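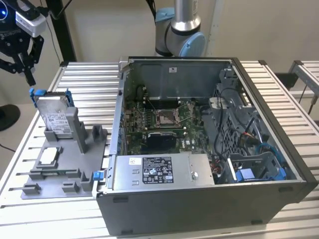

## 4. Putting the hard drive back in the tower

By now you should have the side panel off and the tower lying down with its insides facing up. Leave it that way for the whole of this section. I used to do drives with the case standing (I was proud of it, too) and I dropped one screw too many into the power supply grille.

I'm writing this for the Dell towers we get in by the pallet, the ones with blue plastic for nearly everything you're meant to grab or slide. If yours has a different case, skip to section 6, where Usha Achari covers the odd ones.

**Before you touch anything**

1. Unplug the power cord from the wall. Then hold the front power button down for 7 seconds to drain whatever is left.
2. Clip your wrist strap to bare metal on the case. The inner walls on this one are unpainted gray sheet metal, so you've got plenty of choice!
3. Look at the CPU socket. If it's empty, keep your sleeves, cables and screwdriver well clear of it. The pins bend if you so much as breathe on them, and straightening one took Kumaresan Kotian most of an afternoon in August.
4. Stand the drive up in the parts fixture on the bench, to the left of the tower. Please don't stack anything on top of it.

> **Caution:** Don't open the power supply. Not for a rattle, not for dust, not for a screw you can hear rolling about in there. Put a red tag on it and take it to Güven Akyol.

**Getting the drive into its caddy**

5. Check the caddy for cracks first. The rails flex a lot and that's fine, but a split rail goes in the scrap bin.
6. Spread the rails a little and lower the drive in. Don't force it, it should drop into place without a fight.
7. Keep your fingertips on the caddy and the edges of the drive. The circuit board side is the one I worry about, and so are the gold contacts on the connectors (skin oil is nasty stuff).
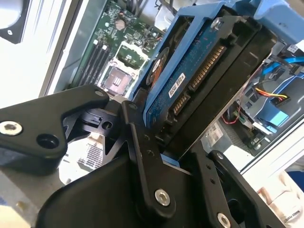 *Kakska Desktop Refurbishing Team, Bench Guide*

8. Tip the drive at an angle as you bring it over the case. I know it feels wrong, but going in flat you'll catch a cable every time.
9. Find the two connectors before you go any further. The longer one is power and the shorter one next to it is data, and you want to know which way they're facing while you can still see them easily.
10. Move any loose cable loops off the drive cage. I tuck mine back with one finger and hold them there, and it looks silly, but it works.
11. Line the caddy up with the cage and slide it in until it clicks. No click? Pull it right out and start over from step 8. Pushing harder is how we end up ordering cages from Naidu.
12. Plug in data first, then power. Both have an L-shaped key, so they only go one way round.

**Note:** Give each plug a light tug afterward. Of the 55 towers Vignesh Raju had come back to his bench last year, 40 had nothing worse than a data cable that wasn't pushed home.

13. Write the drive's serial number on the job sheet, along with the tower's bin number (if you're practicing, use training bin 2986). Leave the panel off for now, we need to get at the memory in section 5.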